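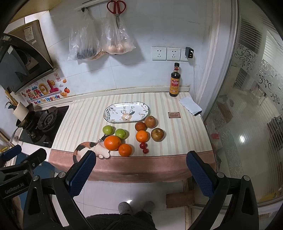
Naima Mansour reckons fruit should never live beside the stove, and she told me so twice before the kettle had boiled. I've been turning it over ever since, so I thought I'd put it to you lot.

We moved into a small unit in Olldale in August and the kitchen has one short run of counter next to the gas stove. I keep a striped cloth over it and the fruit goes straight on the cloth, around my oval plate with the deer on it (a present, and too pretty for the cupboard). At the moment it's green apples, oranges, a couple of big russet-red pears and some little tomatoes. My youngest parks her toy cat in among it all and I've given up moving it. The soy sauce stands at the back against the wall.

My trouble is that the pears seem to go from rock hard to mush while I'm at work, and last week I threw out 2 apples that had gone floury. Is it the warmth from the stove? Is it having everything heaped in together? There's no pantry to speak of, and the fridge is one of those narrow ones that came with the place. I'd love to keep the fruit where the kids can see it, as they do eat a lot more of it that way.

Posted by Olldale_Jen, 29th May

Mudach

Your friend has a point, though I wouldn't panic. The stove side of the counter does warm up when you've got a pot going for an hour, and warm fruit ripens faster. The bigger thing is the apples. They give off ethylene gas as they ripen and pears are very sensitive to it, so yours are getting a good push along from their neighbours.

What I do at ours, with a kitchen not much bigger than yours by the sound of it: pears stay out until there's a bit of give up near the stem, then they go in the fridge and we eat them within a few days. Apples go in the crisper from the start, with only a couple left out for whoever's hungry. They hold their crunch so much better in the cold, and I think that will sort out your floury ones. Oranges are the easy ones and will sit on a counter happily for a week, longer if it's cool. Tomatoes I leave out until they're ripe, and I put them on a saucer well away from the apples.

If you're fond of the plate, use it! Pop the day's fruit on it and top it up each morning. The kids still see it and you're never more than a day's worth behind. Oh, and give the cloth a wash fairly often, one leaky orange underneath and you'll have those tiny flies until Christmas.

Xie

just buy less at a time. I shop every second day and nothing goes off

Gestex_Pete

Agree with Mudach on the apples. I'd add a wire basket hung up at the far end from the stove if your landlord will let you put a hook in. Air gets underneath, so you don't get that soft brown patch where the pear has been sitting. Ours has been up 7 years and cost next to nothing. Check the bottom layer whenever you walk past, as one mouldy orange will take the next one with it.

Wouldn't shift the soy sauce on account of any of this, by the way, but once it's opened it does keep its flavour better in the fridge door, if you can find the room.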